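Ticket: Power cables coming out of storage kinked and knotted
Site: Stiltthorpe workshop
Opened by: Gitau Nyanda
Handled by: Domenica Trummer
Status: Closed, with one follow-up

Reported problem

Gitau wrote: Every time I open the spare cable bin I get one giant knot. I wanted a single power cable for the Climel monitor and pulled up five. Two of them have a hard bend right behind the plug and I don't like the look of it. Can we sort out a better way to put these away? Happy to do the work, I just need to know what the work is!

First reply (Domenica)

Great ticket, and yes please, let's fix this properly. Please set the two with the hard bends aside and don't plug them in. Can you tell me how people are coiling them now, and what they tie them with?

Gitau: Mostly wrapped around the hand and elbow, then the tail gets wound around the middle and tucked in. Some have tape. Some have nothing at all.

Cause

Winding around the elbow puts a little twist in the cable on every turn, and the twist has to go somewhere when you unroll it. The tucked tail is what makes the bend behind the plug. Loose coils in a deep bin do the rest. The bin holds close to 100 cables when it's full, so it doesn't take many loose ones to make a nest.

Steps tried

1. Emptied the whole bin onto the bench and pulled everything apart. Slow going, but Victor Were joined in after lunch and it went much faster with two of us. We found the long-lost Osex charger lead at the bottom, so that was a good moment.

2. Tried big round coils with hook-and-loop straps. They look lovely hanging on a wall. In a box they flop open and catch on each other, so we dropped that idea.

3. Switched to long, narrow loops laid side by side, with one thin twist tie around the bundle. Keep the loops easy at the ends and let them stay rounded. The tie should hold the strands together without biting into them - if it leaves a dent, back it off a turn. 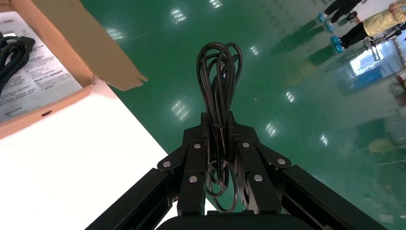 4. Packed the finished bundles into open cardboard boxes, standing up, 10 to a box. You can lift one out by its loops and the neighbors stay where they are. I did it over and over just because it was so satisfying.

5. Labeled the boxes by plug type and put the Wihongi adapters in their own small box, so they stop sinking to the bottom of everything.

Result

Gitau, 3 January 2020: Pulled a cable from each box this morning and not a single knot. Big difference! Hjalti Hviid has already asked if he can do the network cables the same way.

Domenica: Go for it, Hjalti. Use longer ties for the thick ones, and leave a bit of room in the box.

Follow-up

The two bent cables go to Anselmo Sepúlveda for checking. If the covering is cracked anywhere near the plug, bin them and order replacements on this ticket number. We also need another bag of twist ties, black if they have them.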